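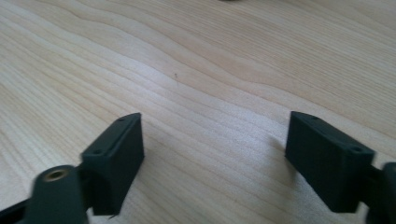 Baoshan Lu wanted the jaw check moved ahead of the calibration step, on the grounds that a pad sitting crooked spoils every demonstration recorded after it. The order below follows that remark.

Hand-held gripper, pre-session inspection
Site: Tovham, bench 2
Date: November 10, 2023
Inspected by: Huiling Li

1. Finger pads. Both seated, contact faces toward each other. PASS
Comment: Two holes in the top of each pad block. Check the fasteners by feel, with the driver, one quarter turn at most. Overtightening split a block in August.

2. Threaded insert, left finger. Flush, no spin. PASS
Comment: Brass. If it turns with the screw, pull the finger and tag it.

3. Full open and full close, ten cycles. PASS
Comment: Slight drag near closed on cycles one and two, none after. Recheck next session.

4. Work surface clear between jaws before the start signal. PASS
Comment: Wipe the table first. Strong wood grain has confused the tracker before; see Sostilow note on lighting.

5. Camera mount and lens. PASS WITH NOTE
Comment: Lens cleaned. Mount screw replaced, old one worn.

6. Clock sync between gripper and logger. FAIL, then PASS
Comment: Logger showed 1,998 frames against 2,000 expected. Restarted, full count on the second run. Josué Brito to look at the cable.

7. Storage. PASS
Comment: 672 demonstrations on the Colora drive, copied to the second drive before erasing anything.

8. Operator hand position. PASS
Comment: Fingers behind the guard line. No loose sleeves or rings.

9. Stop switch on the replay arm. PASS
Comment: Tested at low speed only. Full speed test still open.

Open items: 3, 6, 9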